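Search this site
Enter keyword
Go

About Giltholm
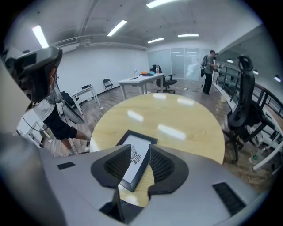

Giltholm is a language school for adults who were told at sixteen that they had no ear for languages and have been repeating it at dinner parties ever since. We teach evening classes in Portuguese, Italian, Mandarin and, when enough people sign up, Welsh. Enough people sign up more often than you would think.

The school was started by Yu-ting Chien, who had spent several years teaching at a much larger place with a fountain in the lobby. She noticed that her students could fill in any blank you put in front of them and could not order a sandwich. She left in March with 2 boxes of worksheets, threw one of them away, and rented the rooms over the old Calside shoe shop. The sign for the shoe shop is still up. If you are looking for us, look for the boot.

How we teach

You will talk in the first class. You will talk badly, and so will the person next to you, and the teacher will look pleased about it. Grammar arrives in the third week, by which time most people are asking for it. We have one textbook, written in-house and known as the Desura book after the street where it was photocopied. It has a mistake on the page about train tickets that we have decided to keep, as former students get upset when we mention fixing it.

Classes are small. The tests are short and have no effect on anything. Homework is to be done on the bus.

The placement chat

Before you join, you come in for a talk with one of the teachers so we can put you in the right group. People prepare for this as if it were a court date. Please don't. A man once memorized a speech about his vacation in Lisbon, delivered it perfectly, and was placed in a class where he understood no one for a month. He has since moved down a level and is much happier.

What it costs

A full term is $400, or $500 if you want the Saturday conversation lunch thrown in. The lunch is soup. You may speak only the language you are studying until the soup is finished, so it tends to be eaten quickly by beginners. If you miss a class you can make it up in any other group at your level. If you miss 5 in a row, Yip from the front desk will call you, and he will call you in Mandarin whatever you are studying.

Things we don't do

We don't promise fluency in a month, or in any other length of time. We don't teach children, who learn faster and are bad for morale. We don't give out certificates, although Yip will sign a napkin if asked.

New groups start at the beginning of each term, and late starters are let in up to the second week. The front desk is open from four until the last class lets out. The stairs are steep and the buzzer sticks, so press it hard and wait.

Page last updated 06/08/2019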